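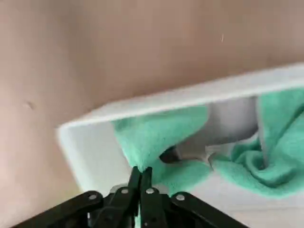

Chapter 6
Learning to Handle Cloth from Wrist Views

6.1 Why cloth is different

Most of the objects met in the earlier chapters keep their shape. A mug has a handle, a block has six faces, and once the robot knows where one part is, it knows where the rest must be. Cloth breaks this rule. The same cloth can lie flat, hang over a rim or sit in a heap, and each time the hand takes hold of it the shape changes again.

Two problems follow. The first is state: there is no short list of numbers that says how a crumpled cloth lies. The second is contact. When a cloth is used for wiping, the fingers never touch the surface being wiped. They push on the fabric and the fabric pushes on the surface, so the position of the fingers tells us only part of what we want to know.

This chapter deals with one way round both problems, which is to skip the full model of the cloth and learn directly from recorded demonstrations, using a small camera at the wrist as the main source of information.

6.2 The Urora study

Our main example is the Urora study, carried out by Bilal Mahasneh and his group at the Huaranga laboratory. An operator guided the arm through a simple task: take a cloth out of a container, bring it to a surface and wipe. The group recorded 418 demonstrations and discarded those with missing frames or a dropped cloth. This left 285 for training. A further 58 trials were run with the trained policy, on cloth positions it had not met before.

The policy takes in the wrist view and the opening of the gripper, and gives out a small change in the pose of the hand. It has no separate step for finding the cloth. Early versions did have one, built on the Zeten segmentation tool, but it tended to fail at the moment of the grasp, when the fingers hid the part of the fabric that mattered most.

The wrist camera has an obvious weakness – it loses the wider view as the hand moves in. Close to a plain surface there may be hardly an edge to go by, and the policy has to rely on shading and on the shape of the cloth itself. 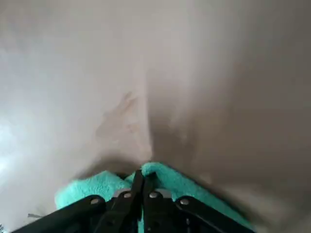
Figure 6.1 Wrist view with the towel held in the gripper against a grey surface. The fabric bunches on both sides of the fingers.

Look at how much of Figure 6.1 is taken up by the surface, and how little detail it offers. The two lobes of towel are far easier to pick out. In Section 6.4 we test how much the policy depends on them by masking that part of the input.

6.3 Splitting the task into phases

Mahasneh's group labelled every demonstration by hand with four phases: approach, grasp, carry and wipe. The labels were used only in training. We write the phase at time t as p(t), and treat it as a second output of the network alongside the motion. The Vellton method, covered in Chapter 5, did the reverse and trained one policy for each phase, with a fixed rule for switching between them.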